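casting a shell first and filling it afterwards. If you missed the August taster session at Wolton, please don't worry, as we will go back over most of it this evening and there is always somebody glad of the reminder.

So, to the two-colour egg. You will need one Haveson egg mould, 170 g of casting plaster, 95 ml of cold water and a little blue pigment, and it really is worth weighing everything out before you start (I say this every year, and every year I forget to do it myself!). Mix the blue first, turn it gently round the mould until the sides are well coated, and leave it to firm up for seven minutes. Then mix your white and spoon it in slowly – a rush at this point traps air, and you will find little pits later on.

When you come to look at a two-colour piece, spend a bit of time on the place where one colour gives way to the other. A slightly wobbly edge is quite all right and I have grown rather fond of them. 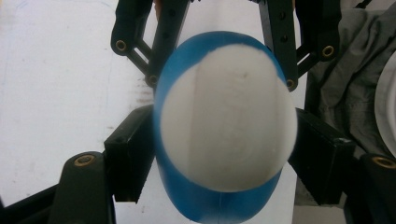

Fig. 2. Blue outside, white on the upper face. Note the matt, chalky look of the white and the faint swirls in it.

Have a good look for seams as well. A fine line across a pale face shows far more than the same line on a strong colour, and you may like to go over it with the finest paper in your Tovora kit, using small circles and hardly any pressure. Tiny specks can be lifted with the tip of a cocktail stick. If you sand too hard you will only make a dip, and dips are a great nuisance to fill.

For next time, please read the Prajapati handout on sealing and bring an old soft brush, a jam jar and an apron you don't mind spoiling. We shall be making up a bigger batch, 410 g of plaster between each pair, so

Wolton Evening Crafts – Casting for Beginners – handout revised 24/09/2023 – Back to top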